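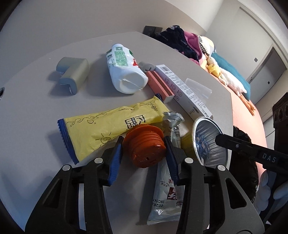
Flivadach, week five or so

Quick one tonight, I have a lab report due and I haven't started it.

We're collecting. That's the whole update really. Everything else in the club has stopped (the line follower is in a box under somebody's bed, sorry line follower) and it's all demos now, every evening we can get, until the Trollari round.

For anyone who missed the last post: Flivadach is our clutter project. Messy table, mixed junk, the arm has to pick things up one at a time and put them in the bin without flinging anything. We don't have the arm at our place. The arm lives in the Sekiguchi building and we get it for one slot a week if the mechatronics class doesn't want it. So the training data comes from us, by hand, with the hand grippers, wherever there's a table. Then we train, then we take the model over to Sekiguchi and watch it do something stupid.

Target is 2,000 demos before the entry closes. We are not at 2,000.

What's on the table

The rule we made at the start was no nice objects. Last year's team at Idow (that's us, Idow Robotics, same club, mostly different people) trained on wooden blocks and it went great, on wooden blocks. Then Trollari put out a table full of grocery stuff and the arm just hovered.

So: packets. Boxes. A white plastic bottle lying on its side. A foam corner off some packaging. A foil cup, the fluted kind, silver inside and gold out. The red-orange ribbed thing, which has gone by four different names in the log sheet and I'm calling it the plug from now on, please everybody call it the plug.

The list is at 26 objects. I want to stop there. Every time someone goes home and comes back with "oh this one would be good" we have to go back and get demos of it in all the layouts, and it's always something horrible like a glove.

How each one is going, fast:

The plug. My favorite. Fits between the pads like it was made for it, ridges and all. There's a flange on one end and if you come in too close to the flange you get it crooked and it wants to rotate in the grip. Come in over the middle. It's shiny in spots, so I was worried about glare, but no problems so far that I can find.

Yellow snack packet. Big and slippery. You can't grab it flat from above, there's nothing to close on. What works is going for the serrated end, the navy part, and pinching that, or pushing down a little with one finger so the middle bulges up and then closing. I do the first, two other people do the second, and I think the model is going to get confused by having both. We should pick one. I vote mine obviously.

Long clear-ish packet. Awful. It's narrow and see-through at the crinkly end and I don't think the camera likes it at all. In the replays I lose track of where it stops and the table begins, and I'm a human who knows where it is. Leaving it in because Trollari will absolutely have something like it.

Foil cup. You get one squeeze. Grab by the rim, lightly, one finger in and one out. If you grab across the whole thing you have a foil pancake. We've gone through a few. Somebody please bring more cups, I've eaten enough egg tarts for this club.

White carton. Easy the narrow way, impossible the long way. Good object, teaches it to look at the angle first.

Bottle. Rolls. That's it. It rolls.

Foam corner. Weirdly good. Soft, thick, grabs anywhere. I've been using it as the first pick of the night to get my hands warmed up, which is maybe a bad idea for the data, if every first pick is the foam. Going to mix it up.

Two grippers now

Big change since last time, we're doing two-handed. One gripper in each hand, or sometimes one person per gripper if the layout's wide, though we don't mix those in the same folder (PLEASE do not mix those in the same folder).

I was against it. More gear, more to go out of sync, more arm ache. But there are picks you just can't do one-handed. The packet under the carton, for example. One hand lifts the carton edge, the other slides the packet out. With a single gripper you end up shoving everything around until the thing comes free, and then the model learns shoving.

The arms get tired fast though. They aren't heavy when you first pick them up. Do 40 in a row and your wrists have opinions. I've started doing sets with a break in between and my last few in a set are visibly worse, you can see the wobble in the wrist path if you plot it. Kind of interesting. Also kind of bad.

Things that slowed us down, for whoever does this next year:

Gloves. I keep forgetting and then having to redo the start of a session. Put them by the grippers.

Batteries. No excuse for this one. I looked at the charger and the charger was not plugged in.

Sync clap. We start every recording by tapping the two gripper tips together so there's something to line up on later. Works fine when people do it. Half of one evening had no tap and I lined it up by eye, which took longer than recording it again would have.

Squeeze too hard. Everyone does this the first night. The pads give a bit and you feel nothing back, so you keep closing. You have to learn to watch the pads and not your own fingers. Look at the blue ribs, when they start to flatten you're there.

Talking. It doesn't matter for the data but when you're chatting you get sloppy and start doing the same three picks in the same order. I'm the worst for it.

The shuffle

We had an argument about how to reset the table. It was a long one, for what it was.

Option one, random: dump the whole lot out of a bag and start from whatever lands. Option two, planned layouts, so we know we're covering the hard combos (packet under bottle, cup next to foam, etc). I wanted planned. I made a sheet and everything. Then we tried it, and people laying things out by hand make them way too neat. Everything ends up with a polite little gap around it. You don't notice you're doing it.

So now it's dump first, then fix one thing from the sheet. Like dump, and then make sure something is touching the plug. It's slower than pure dumping but the layouts look like a real mess and we still get our overlaps. Pretty happy with that.

Also we turn packets face down and upside down and whatever now. In the first batch all the printing was the right way up and I think the model had sort of learned "yellow with sun on it this way round" as the packet. Flip it and it had no clue. A batch of 200 with everything flipped sorted a lot of that out, at least in the offline test. We'll see at Sekiguchi.

First try on the arm

Had our slot. Took the model from the early data over, the single-gripper one, becuase the two-handed stuff isn't ready to train on.

Foam: yes, first go. Plug: yes, then yes, then dropped it on the edge of the bin, then yes. Carton: went for the long side every single time, closed on nothing, looked at it, closed on nothing again. I know why, the early demos are nearly all of the carton lying the same way. My fault, that was my table.

Cup: pancake.

Clear packet: it didn't even try. It went right past it to the bottle, and chased the bottle to the end of the workspace, and then hit the soft limit and sat there. So that's about what I expected but I still made a noise.

Nothing broke. Bin had stuff in it at the end. For early data I'll take it. The mechatronics people were waiting outside for the last bit and watched through the door, so that was nice and relaxing.

To do before the next slot

More carton, all angles, narrow grabs only
Decide on packet method (mine)
More two-handed, same person both hands, tap at the start!!
Clear packet on different backgrounds, try a dark cloth under it
Fix the log sheet names. plug = plug
Charge everything the night before
Cups

Someone asked in the comments last time if we're putting the data up when we're done. Probably yes, after the round, if I can get the folders into a shape a stranger could read. Right now there's one called "new new good" and I don't know what's in it. If you're doing something similar with a club and want the layout sheet or the log template, leave a comment and I'll send them, they're just spreadsheets.

And if you're at Idow and you've got a free evening, come and do a set. You don't need to know any code. You need wrists. Bring a weird object if you must, but I'm telling you now the list is closed, and if it's another glove it's going straight back in your bag.

Ok, lab report. More after the next Sekiguchi slot, hopefully with a carton in the bin.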